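Fideck mug set, README

Teleop demos, one arm, one mug, one table. 700 episodes. Recorded at the Sarantis room, converted and checked at Larner. Read the Known problems part before you train on anything, please. Most of the mail we get is answered there.

Contents
What's in it
Folder layout
Task
Cameras
How the demos were driven
Fields
Known problems
Recording notes
Splits
Questions we keep getting
Changes
Contact

What's in it

Every episode is a person driving the arm to a yellow mug on the wood table, by remote control. Start pose is up and away from the mug. Operator comes in from above, lines the fingers up with the rim, closes, lifts, holds, stops the recording. Nothing else goes on that table apart from what lives at the far end of it. No distractors, no second mug, no pouring.

Images, joint positions, gripper opening, operator commands, a success flag and a short free text note. Notes are in English mostly. Some are one word. Some are rude about the pedal.

Made for imitation learning on a small budget. Also used as a warm-up set for new people on the rig, so skill varies a lot. We kept the bad ones, they have the flag set to 0.

Folder layout

fideck_mug/
episodes/ one folder per episode, numbered, gaps are normal
calib/ intrinsics and extrinsics for both cameras
splits/ text files, one episode id per line
tools/ reader, viewer, and the script that makes contact sheets
notes.csv all the operator notes in one place

Inside an episode folder: cam_a/, cam_b/, state.npz, cmd.npz, meta.json. If a folder has a file called SKIP in it, the reader skips it. The raw loader doesn't. You have been warned.

Task

Prompt string is the same for all of them: "pick up the yellow mug by the rim". Mug position changes between episodes, handle direction too. Operators were told to put it anywhere in the middle part of the table and turn it however. In practice they like the middle quite a lot. Handle forward is over-represented.

Mug is enamel, yellow outside, white inside, dark blue rim. Shiny, so the highlight moves around. The table has brownish stains in the wood. Don't crop them out, don't color-correct them out either, the wrist tracker baseline uses them as features (by accident, but it does).

Approach is from above and slightly behind the mug as seen in cam_a. You get the fingers coming in from the top of the image well before the rest of the arm.

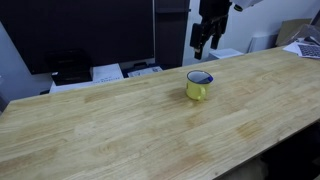
Cameras

Two fixed cameras, no wrist camera. 10 Hz both. Saved as jpg, quality high enough.

cam_a looks along the table with the white wall on the right. Best for mug position. The arm is out of view in the rest pose. The right end of the table is cluttered with papers and a cardboard box, mask it if your model gets interested in it. Ours did.

cam_b is on the other side. Sees the arm properly, the big joint, the wrist, and how the fingers sit on the rim. Also sees a white desk with a dark blue book on it, and a corner of the breadboard lower left. If you only have disk space for one view take cam_b, the contact part is much easier to read.

Color isn't matched between the two. The yellow in cam_b comes out paler, a bit washed. Not fixed on purpose: we tried a per-camera correction and the highlight on the rim blew out. Do your own.

Handle direction flips between views. If your labels say "handle right" ask which camera. meta.json uses cam_a always.

Sync is by software timestamp. Good enough for slow motion, less good in the closing phase. Look at dt_ab in meta.json, drop what you don't like. 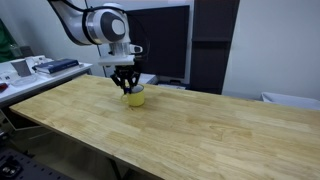 How the demos were driven

Handheld controller in the right hand, foot pedal for the clutch. Pedal down = arm follows the hand. Pedal up = arm holds, hand can move back to somewhere comfortable. Trigger on the controller is gripper opening, continuous, not a button.

Scale was set so a big hand motion is a smaller arm motion. Scale value is in meta.json as hand_scale. It was changed once part way through, when Pantelis complained about his shoulder, so read it per episode and dont hardcode it.

Operators stood where they could see the table directly. No screen teleop, no headset. So the operator has depth and your policy hasn't. Worth remembering when you wonder how they knew.

Procedure, as printed on the sheet next to the rig:

Arm to start pose. Gripper open.
Mug on the table, upright. Turn it.
Hands off the table, everybody.
Say "recording", press start, wait for the beep.
Clutch in, move over the mug, stop above it.
Line up so one finger goes inside the rim and one outside.
Go down slow. Close slow.
Lift, hold, clutch out, stop recording.
Flag it. Write something in the note.

The stop above the mug matters. Early runs had it skipped and the trajectories are one long swoop, looks nice, trains badly. Column has_pause tells you.

Kinesthetic demos (pushing the arm by hand) were tried at the start. Not in this release. Operator's arm covers the mug in cam_b for most of the approach, and the fingers have to be closed from a keyboard by a second person, timing all over the place. Wurnell has those files if you really want them, ask.

Fields

t: seconds from start of episode, float
q: joint positions, radians, base to wrist
grip: measured opening, 0 closed, 1 open
cmd_pose: commanded tool pose, position plus quaternion, xyzw
cmd_grip: trigger value, same scale as grip
clutch: 1 when pedal is down
success: 1 if the mug was up and held at the end
hand_scale: see above
handle_deg: handle direction in cam_a, labeled by hand, coarse
has_pause: 1 if the operator stopped above the mug
dt_ab: worst timestamp gap between cameras in that episode
note: text

cmd_pose is only meaningful with clutch = 1. While the pedal is up it keeps whatever the last value was. If you train on actions and don't mask this you get a policy that loves standing still.

No force or torque. The sensor existed, the log of it doesn't.

Known problems

Gripper lag. grip trails cmd_grip, visibly. Use cmd_grip as action and grip as observation. Not the other way round.

Lighting is overhead room light, flat. Model trained on this only will be sad near a window.

The far part of the table has hardly any mugs on it. Reach is ok there, people just didn't.

handle_deg is missing where the labeler could not decide. Stored as -1, not NaN. Sorry.

Background is the same in every episode. Black screen, dark tall panel, white wall. A background-swap augmentation helped us a lot, masks are not provided.

Frames before the first motion were not trimmed. Mug standing there, no arm in cam_a, for as long as the operator needed to find the pedal. Trim with tools/trim.py, or keep them if you want clean views of the mug for the detector. We used them for that. 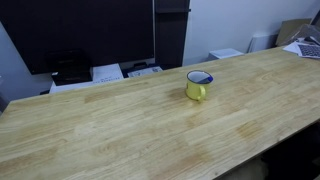
Recording notes
by Areti Kalogeropoulos, Sarantis, May

Putting these here so they stop living in my inbox.

Most of the driving was Pantelis Moschos and Lefteris Tzavaras. You can tell them apart in the data without looking at the operator column. Pantelis comes in high, stops, drops straight down. Lefteris comes in at a slant and corrects in the last bit. Both work. Mixed together a small model averages them and hits the rim. Condition on operator id or pick one.

New people need a practice session before their episodes are any use. What they get wrong is nearly always the wrist: they rotate the hand with the pedal down without noticing, and the fingers arrive twisted. Clutch out, straighten hand, clutch in. Leonidas Psarras now makes them do the whole thing without a mug first.

Mug shifting on the table during the close is normal. Finger outside touches first, pushes it a little, then the inside one catches up. Don't filter those, it's how the grasp works with this rim. If the mug tips, it's flagged 0.

Late evening episodes are sloppier. Time of day is in meta.json, make of it what you want.

One rule I'd add if we did it again: write the note before looking at the replay. Notes written after the replay all say "ok".

Splits

train.txt, val.txt, test.txt. Split by session, not by episode, so the same mug placement habit doesn't leak across. Don't reshuffle and then compare numbers with ours.

Also easy.txt: success only, has_pause only, one operator. Start with this one. If your code can't overfit easy.txt the problem is your code.

Questions we keep getting
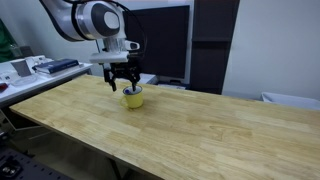 Why grasp the mug at the rim and not by the handle?

The rim works for any handle direction, so the operator never has to roll the wrist far to get there. Handle grasps were tested for a bit and half the effort went into turning the tool round. It also gave long ugly trajectories with a lot of clutching in them.

Can I use only the commands and skip the joint positions?

You can, cmd_pose plus cmd_grip is enough for a tool-space policy. Mask by clutch first. Keep q around anyway for checking reach.

What frame is cmd_pose in?

Robot base. Extrinsics in calib/ take you from there to either camera.

Are failed episodes worth anything?

Fine for training a success classifier. We would not clone them. The ones with a late recovery are flagged 1 and those are the good stuff, search the notes for "saved it".

Do you have code for replaying an episode on the real arm?

It's in tools/replay.py, untested on anything but our rig. Lower the speed. Hand on the stop.

Changes

Fixed handle_deg sign, was mirrored for one session
Added easy.txt
hand_scale now per episode, used to be in the top level config
Removed duplicate episodes left over from the disk move
Reader dosen't crash on empty notes any more

Contact

Data and format: Achilleas Makris at Larner
Rig, calibration, anything with a cable on it: Leonidas Psarras
Kinesthetic files: write to Wurnell, mention Fideck in the subject line or it gets lost

Send the episode id when you report something. "the one with the mug" doesn't help.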